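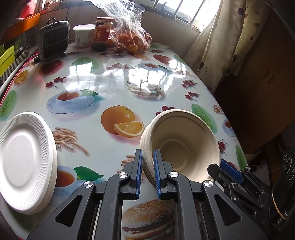
Molded-pulp bowl and foam plates on the oilcloth.

Composting disposable tableware at home, second year

Last summer I started putting used pulp tableware into the backyard compost and keeping a log of it. The log now has enough in it to be worth writing up. Most of what I read before starting was either packaging copy or complaints about packaging copy, and neither gave me a pile temperature.

The setup first. Two bins built from pallets, each a little under a cubic yard, side by side along the north fence. Bin A gets everything. Bin B is the control and gets the same kitchen scraps and leaves, minus the tableware. Both are turned on the same day with the same fork. I weigh what goes in on a hanging scale from Kurek, which reads in grams and has a backlight that stopped working in the first month.

Between the first fill and the end of July, Bin A took 3,664 grams of molded pulp, nearly all of it bowls. Of that, 1,685 grams went in whole and the rest was torn by hand into pieces the size of a playing card or smaller. I had meant to split it evenly, but two large batches came in together after a block party and I tore more than planned.

Torn pieces break down much faster. In a hot pile they were unrecognizable by the third turning. Whole bowls nested together, stayed dry between the layers, and came out in January looking like something you could still eat from. The rolled rim is always the last part to go. It is the thickest section, and on the brand I buy most (Vernura, the plain kind without a lining) the rim persists as a stiff ring well after the base has gone soft and dark.

Soaking helps more than I expected. A torn bowl left in a bucket of water overnight can be pulled apart into fiber the next morning. I now keep a lidded bucket by the back steps for this purpose, and the bowls go from the table to the bucket to the bin. The soak water goes in too. Pulp is almost pure carbon, so a pile that gets a lot of it will stall if nothing green goes in at the same time. My working rule is one bucket of torn pulp to two buckets of kitchen scraps or fresh grass clippings. When I skipped the grass for a month, Bin A dropped to air temperature and sat there.

Linings are the main complication. Some pulp bowls have a thin film on the inside so they hold soup longer. Sometimes the film is a plant-based plastic that needs the sustained heat of a commercial facility, and a backyard pile does not hold that heat for long enough. The test I use is simple: tear the bowl and look at the edge. If a clear skin stretches before it breaks, the bowl goes in a separate bag. Our county drop-off in Clatham accepts those if the packaging carries a certification mark, so I keep the sleeve folded in the bag with them.

The second complication is additives. Certain molded-fiber products have been made with fluorinated compounds for grease resistance, and these do not break down in a compost pile of any kind. You cannot see or feel them. I wrote to the three brands I had on the shelf. Vernura sent a one-page statement saying none were added. Cledilo sent a coupon. The third did not reply. I stopped putting the last two in the bin and used up what was left for dry snacks, then threw them away. A statement from a manufacturer is not a lab result, but testing costs more than my entire year of compost is worth.

Foam goes in the trash. It does not compost, the drop-off will not take it, and broken foam in finished compost is miserable to pick out – I spent most of one Saturday sifting white beads through quarter-inch mesh after a single plate ended up in the wrong bucket.

As for the finished product, I sifted 7 loads from each bin this spring and spread them on separate beds. Bin A was lighter in color and held water slightly longer. The tomatoes do not show a difference, though with two beds and one season I would not read anything into that.

Changes for this year: everything gets torn, everything gets soaked, and no batch over 200 grams goes in at one time. I have also ordered a longer thermometer, as the current one only reaches the outer third of the pile and I suspect the center numbers in my log are low. Readings with the new probe will go in a separate column so the old ones stay comparable.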